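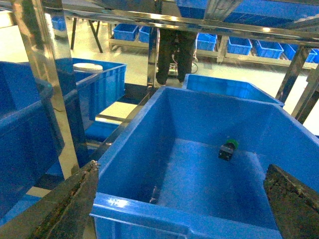 Black part with a green cap in a blue bin

How to comment on a planning application

Find the application number first. It's printed on the yellow sign at the site and on the letter sent to neighbours within 100 metres. The Duvalent Road townhouse proposal, for example, is listed as 1,762.

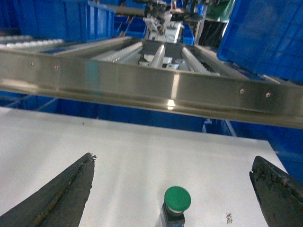 Read the site plan and the shadow study before you write. Council can weigh height, setbacks, parking, drainage and trees. It can't weigh property values or who the applicant is - leave those out.

Put your name, street address and the application number at the top. Keep it under 1,000 words and say plainly whether you support the proposal, oppose it or want changes. If you want changes, name the page of the plan you mean.

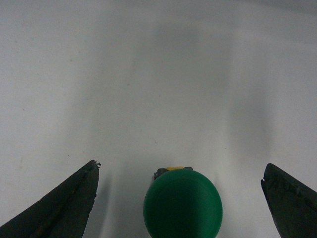 Jivero Neighbourhood Association - Planning and Land Use Group

Email your comments to the city clerk by noon on the closing date, or drop a paper copy at the Higuchi Street counter. Petitions are accepted, but each one is filed as a single submission.

To speak at the October hearing, register with the clerk separately. Anika Achterberg or Akihiko Imai can look over a draft if you send it a few days ahead.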